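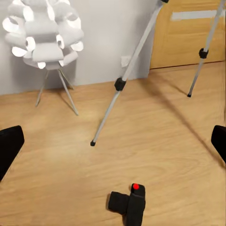 White floor lamp with a looped shade, on a three-legged stand

Sep 28, 2025

I finished the accordion book for the fall swap last night, so I wanted to get the notes down before I forget what I did. This is the one with the leaf pockets. Jocelyn Nguyen asked for the measurements when I showed her the first try, and a couple of you asked in the comments too.

The cover is two pieces of chipboard wrapped in brown kraft paper. I used a glue stick on the first set and the corners lifted, so for the second set I switched to plain white craft glue, brushed on thin, and left them under a stack of cookbooks overnight. That worked much better. If you wrap your own, cut the corners at an angle and leave a little more paper than you think you need. I cut mine too close and had to patch one with a scrap.

The inside is one long strip folded into 8 panels. My paper wasn't long enough to do it in one piece, so I joined two strips with a half-inch tab. The join sits in a valley fold and you have to look for it. Score everything before you fold. I used the back of a butter knife because my bone folder is still at Shirley Petrenko's house from the card day in Maltholm.

For the pockets I cut a rectangle 3 inches tall, a little narrower than the panel, and glued it on three sides. Every other panel gets one. Each pocket holds a tag with a leaf stamped on it. I stamped in rust and a dark yellow, then went over the rust ones a second time with the same ink before it dried, slightly off from the first impression. I like those better than the clean ones. The green didn't look right with the kraft so I left it out.

The closure gave me the most trouble. I tried a button and string, but the button made the cover sit crooked. Then I tried a magnet, and it wasn't strong enough to hold through the chipboard. In the end I glued a length of brown ribbon across the back cover and tied it in front. It's plain, but it holds. Put the ribbon on before you glue the folded strip to the cover — I did it in the wrong order on one and the ends show.

Manon Girard does hers with a belly band instead, a loop of cardstock that slides off the side. She says it's faster. I may try that for the next ones, if I can get the band snug enough that it doesn't fall off in the envelope.

A few people wanted to know about the paper. The kraft is from a roll I bought at Humphreys two years ago and I'm still using it. The tags are cut from leftover watercolor paper, which takes the ink nicely but has a rough side, so check which side is up before you stamp. I didn't check on the first three.

The swap packages need to be in the mail by the first week of October. I have one book done and the covers ready for two more. After that I want to start on gift tags, and I still owe my sister a birthday card.

Posted in: Paper crafts, Fall, Swaps
2 comments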